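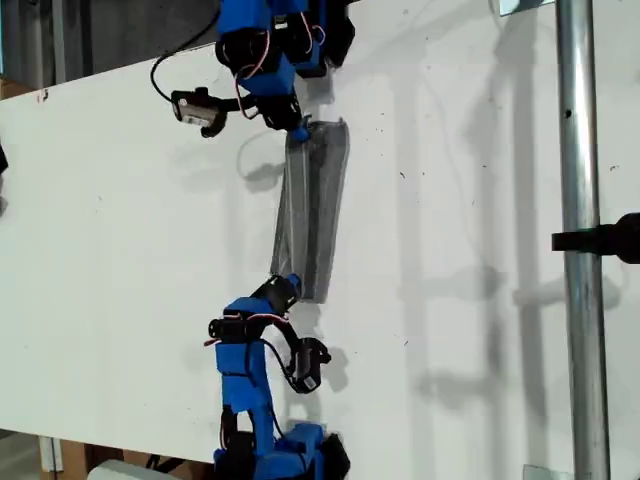

Jarmila Jireš wrote in after our Silta boss guide that it got her past the bridge fight in 3 tries, and could we please do the side quests next. Done, all of them. Took us till June.

So, Istus. Small games site, based in Clindville. We write walkthroughs, maps, patch notes in plain English. More than 300 guides up so far, 80 of them for Silta alone — yes we know, we like Silta.

How we work: one person plays, another follows the draft from a fresh save. If the second person gets lost the guide goes back. No scores, no reviews. We tried reviews for a bit and weren't very good at them.
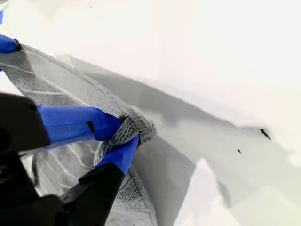

Gray knit, up close

Kapoor is our map tool. Built in house, free to use, works on phones mostly. 70 maps in it right now and more comming. Filter by chests, vendors, fast travel, whatever you need. Spoiler toggle is top right, off by default.

Ads pay for the hosting. No paid guides, no early access deals with strings on them. If a studio sends us a code it says so at the top of the page. 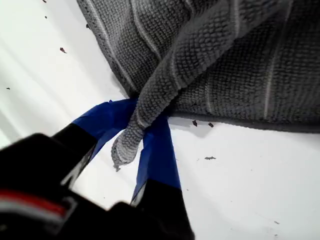
Codes get used for the guide and thats it, they don't get raffled or passed around. Found a mistake? Use the form at the bottom of any guide, tell us your platform and game version. We fix small stuff same day if we can — big stuff waits for the next patch.

Page last updated 2025-08-25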